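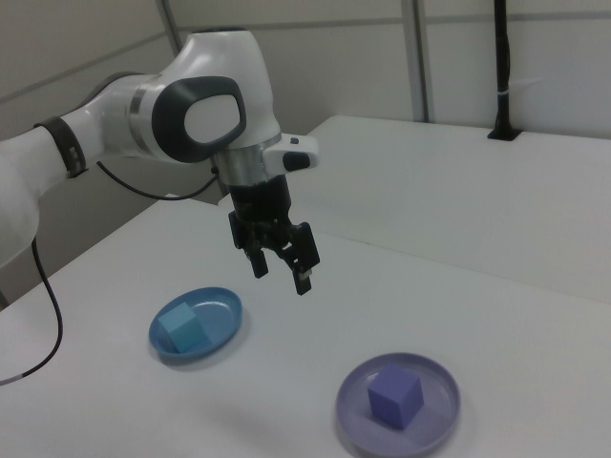
How close do the colors of a plate and its block need to be for a small child to match them?

Close enough that they belong to the same family, so that a light blue block can go on a darker blue plate and a child will still put them together, though an exact match is kinder for the very first few tries.

We get asked this at the Pumstead Play Library more than almost anything else, usually by a parent standing at the desk with a coat half on and a toddler heading for the door, and the desk answer is always too short. So the newsletter seemed like a good place to stretch out a little and talk about plates and blocks, which have been the favorite thing on our shelves all through the spring and don't look like slowing down now that it's June.

If you haven't borrowed a set yet, the idea could hardly be simpler. You put out some shallow plates in different colors, you hand over some cubes, and each cube goes home to the plate it matches. The pair we've been setting out most is the blue and the purple: a medium blue plate with a light blue cube, and a lavender-purple plate with a purple cube that leans a bit toward violet. Neither cube is quite the shade of its plate, and that's what makes the pair so good to play with once a child has gotten past red and yellow. Blue and purple are neighbors, after all. A child has to look at one, look at the other, and make up their mind, and you can see a good deal of thinking go across a small face while that happens.

Some families at the Ogbonna Street group told us they'd been worried that mismatched shades would only confuse things. I understand the worry! I had it too, back when we were choosing what to buy, and I went around the store in Prekham holding one thing up against another under those awful ceiling lights until I couldn't have told you what color my own shoes were. But children meet mismatched shades all day long. The sky isn't the blue of their jeans, and the jeans aren't the blue of the mailbox, and we use the same word for all of them. Sorting a pale block onto a deeper plate is a nice quiet way of finding out how far a color word can stretch.

Now, a few things we've learned about setting it up at home, mostly from the Saturday mornings in the Gretau hall.

Start on a plain surface if you have one. A white tabletop is lovely for this, as the colors stand up so clearly against it and you even get the little shadows around the rims, which some children like to poke at. We tried it on the flowered oilcloth in the back kitchen and it was hopeless, everybody wanted to put their cubes on the roses. If your own table is busy or dark, a bedsheet folded over a few times will do, or the back side of some wrapping paper taped down at the corners.

Use plates with a rim, and keep them shallow. A bowl swallows the cube and then it's gone, as far as a one-year-old is concerned, and they go off to find something else. A flat mat or a piece of paper has the opposite trouble, because the cube slides off it when the table gets bumped (and the table will get bumped). A raised edge gives the block a place to be, and it lets a child see for themselves whether they've landed it. They don't need a grown-up to say so. The cube can be way over to one side or sitting at a funny tilt, and it still counts! Please don't straighten it. I say this as someone whose fingers itch to straighten everything, and who has been firmly told off by a three-year-old for it.

Give the plates a bit of room, too. When they're touching, a block dropped near the join could belong to either one and there will be a dispute. We like to put one plate nearer the child and the other farther off and over to the side, so there's some reaching in it. Reaching is half the fun, and for the younger ones it's the greater part of the work: arm out, hand over the plate, and then that surprisingly hard business of letting go at the right moment. Picking up comes early. Putting down gently in a chosen place comes a good while after, and plenty of cubes get flung before it does.

Begin with 2 colors and stay there for longer than you think you should. I know the set comes with more and it's tempting to lay out the whole rainbow, it looks so cheerful. Every family who has written to us about a child losing interest had started with all of them. Once the first pair is easy, and you'll know because it gets fast and a little bit careless, bring in another plate and let things be hard again for a while.

For older brothers and sisters, who will certainly want to be in on it, here are some versions that have gone well. Swap the cubes onto the wrong plates while they hide their eyes, and let them put it right. Ask for the lightest thing on the table, then the darkest. Have them steer you by voice, with "over, over, down, now let go," while you keep your own eyes shut, which gets very loud but is wonderful for words like left and farther and nearly. One family in Prekham has been using salad tongs in place of fingers. I've tried this and a cube is a good deal more slippery than you'd expect when you get hold of it by the corners. Turn it so you're squeezing two flat sides and it comes up nicely.

A word about naming colors, as I promised one of our regular grandmothers I'd put it in. She asked whether she should say "lavender" or just "purple." Say whichever comes out of your mouth naturally. If you like the word lavender, use it, children adore a fancy word and will carry it around for days. If your grandchild calls the purple cube blue, there's no need to correct it on the spot. You might say, "oh, you've got the purple one," and carry on. A purple that leans toward violet gets called blue by grown-ups as well, and we had a very friendly disagreement over that in the Gretau hall that ran right through coffee and into the putting away of chairs.

As for borrowing: the color sets are in catalog box 637, on the low shelf to the left as you come in, and they go out for 21 days like everything else. If the box is empty, leave your name on the sheet at the desk and we'll call when one comes back. You can also phone us on extension 3132 in the mornings. Do please look under the couch before you return a set. The cubes travel, and the light blue one travels the most, I have no idea why, it has come back to us in a diaper bag, in a rain boot and in the mail.

Plates can be washed with warm soapy water and a soft cloth, and the same goes for the cubes. Dry them before they go back in the box, and please tuck the card in on top so the next family can see what ought to be there. If a cube has been chewed, just tell us. It happens with every set we own and we'd much sooner know than find out.

And if your household has come up with a version of its own, write it on one of the yellow slips by the door. The tongs came to us that way, and so did the steering game, and I'd love to have a few more to pass along in the next newsletter. The Ogbonna Street group meets again on Saturday, with the blue and purple plates out from ten o'clock and juice afterward.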